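May, after lunch

Ran the Korano filter against the Baluyot one again and I'm still grinning. Same creek water, same two buckets, and the Korano cleared its 40 ounces before I'd finished labeling the jars! The Baluyot got there too, it just took its sweet time (I backflushed it halfway, which I forgot to do in April, so please ignore the April number).

Settling overnight first makes a huge difference. The silt drops right out and you pour off the top through a bandana. Pacita Ignacio swears by two bandanas folded together and I'm coming around to it.
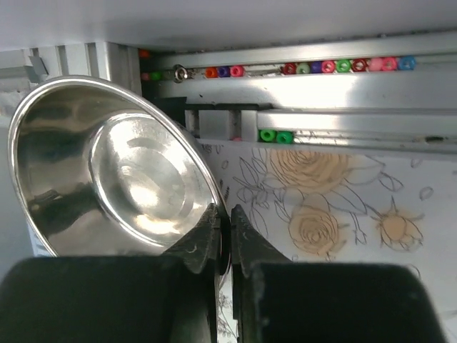

**Rikinero Preparedness Club – Water & Storage Bench**

Tincture of iodine: the old bottle is past its date, so I pulled it from the Lodel kit. Tablets are fine. Count on the shelf is now 1,280, counted twice, same answer both times, hooray.

Still to do:

- repeat the Korano run with colder water
- new gasket for the 2-gallon jug, the blue one leaks at the spigot
- ask Pacita where the pH strips went
- try the charcoal sock idea, crushed finer this time. I really want this one to work!

Jars from this morning are on the windowsill, leave them be until tomorrow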